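February 17, 2018
Adhesives bench, notebook 2, continued from the facing page

Peel series on rubber-to-knit bonds, second batch. The first batch is written off. The primer had been left with the lid off and the solids had crept up, so those numbers are not to be quoted anywhere. Kavinda Munshi has crossed them out in the shared sheet and left the raw traces in place.

Materials as before. Outsole rubber from the Sheikh sheet stock, buffed with a medium wheel and wiped once with solvent. Upper fabric is the polyester knit, backed with cotton tape so it does not stretch in the grips. Adhesive is the Favix waterborne polyurethane with 2 percent crosslinker by weight, stirred by hand until no streaks show. Pot life is the usual nuisance. Anything left in the cup past the morning goes in the solids bin, labeled.

Coating and pressing:
- Primer on rubber only, one thin coat, dried at room temperature.
- Adhesive on both faces. Two coats on the knit, which drinks the first one.
- Dry in the Ison oven until the film is clear. White patches mean water is still in it.
- Close the joint while the film is tacky and press for 30 seconds.
- Leave overnight before cutting strips.

The oven is reading high on the top shelf. Checked with the loose thermocouple, the one with the Belden cable, and the display and the probe disagree at the back left corner. Used the middle shelf only. The top shelf should be taped off until the fan is looked at.

Strips were cut with the die and the edges inspected under the lens. Two were rejected for adhesive squeezed out past the tape, which would have raised the starting load.

Failure modes are better than the first batch. Most strips failed in the fabric, with fibers left standing in the adhesive. The unprimed controls let go cleanly from the rubber, as expected. One primed strip also let go from the rubber along one side only. The buffing on that side looks shiny under the lens, so I put it down to the wheel skipping and not to the primer. Kavinda disagrees and thinks the coat was missed. Can't be settled from the strip. Next time, mark the direction of buffing on the back in pencil.

Peel traces are saw-toothed on all the knit samples. Taking the mean over the middle part of the trace and ignoring the first peak. The August report took the first peak, so do not compare the two directly. Dilruba Howlader has asked for the August traces to be reworked the same way. Agreed, but the files are on the old machine and need converting.

Humidity conditioning not started. The cabinet seal is split at the hinge side. New seal ordered. If it is late, strips can sit over salt solution in the desiccator, which is slower but holds steady enough.

To do:
- Fresh primer, date on the lid.
- Dress the buffing wheel before the next sheet.
- Repeat the doubtful strip, primed, both buffing directions.
- Ask Dilruba whether she wants the heel tab area tested separately. The fabric changes there and the tape backing may not hold.
- Grip faces need cleaning, there is cured adhesive in the serrations.

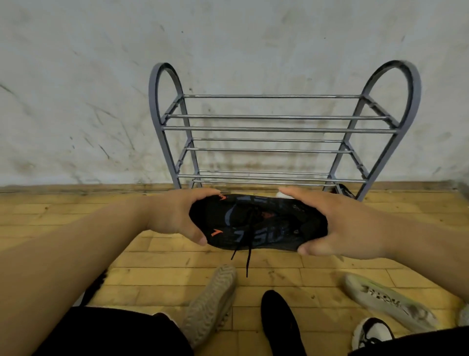
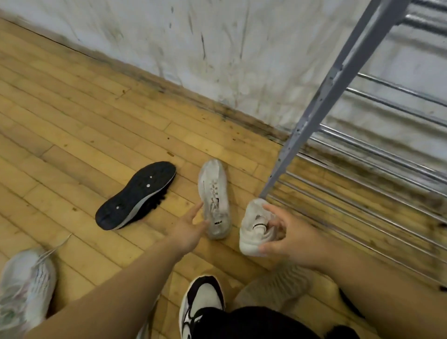
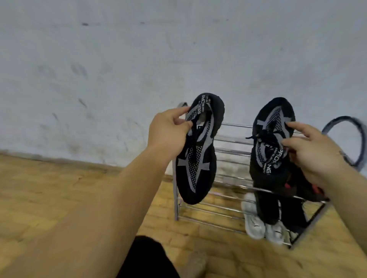
Footwear and metal rack by the wall.

Adhesives bench notebook | Contact: Kavinda Munshi | Back to top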